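Keklow House, Ground Floor Rooms: Walk-Through Checklist with Comments
Filled in by Shalini Agarwal, June

Thank you all for propping the doors and clearing a path for me, it made the morning go so much faster than last time. I've written more than the boxes allow, as usual, so please read the comments and don't stop at the marks.

1. Exit doors open fully from inside: OK
Both swing freely. The back one still squeals a little, and a drop of oil would be a kindness to everyone in the office next door.

2. Exit signs lit: OK

3. Fire extinguishers charged and tagged: NEEDS ATTENTION
The one by the kitchen (tag 204) has its needle in the green, but the tag is so faded that I had to carry it to the window to read it. Please ask Merkach for a new tag when they come for the yearly service.

4. Hallway clear to a width of 36 inches: OK
Lovely to see the folding chairs gone! They're stacked in the closet now, and I hope they stay there.

5. Work surfaces clean and sound: OK
I ran my hand along the edges in every room and found no splinters or lifted corners. 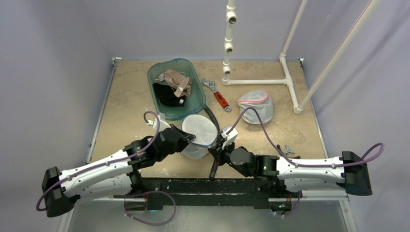
Item 5. Speckled tabletop, walls on both sides and at the back.

6. Space heaters: NEEDS ATTENTION
I found one under the front desk, plugged into a power strip. I know that corner is chilly, and I do sympathize, but a heater has to go straight into the wall outlet. I unplugged it and left a note for the morning shift.

7. Ceiling tiles: NEEDS ATTENTION
There are 4 stained tiles outside the Clilau Room. They felt dry when I got up on the stepladder, so it may be the old leak, but do have someone look above them before they're replaced.

8. First aid kit stocked: OK
Plenty of bandages, and the eyewash is in date.

Follow-up: items 3, 6 and 7. Leave word at extension 925 when they're done and I'll come back over with the form.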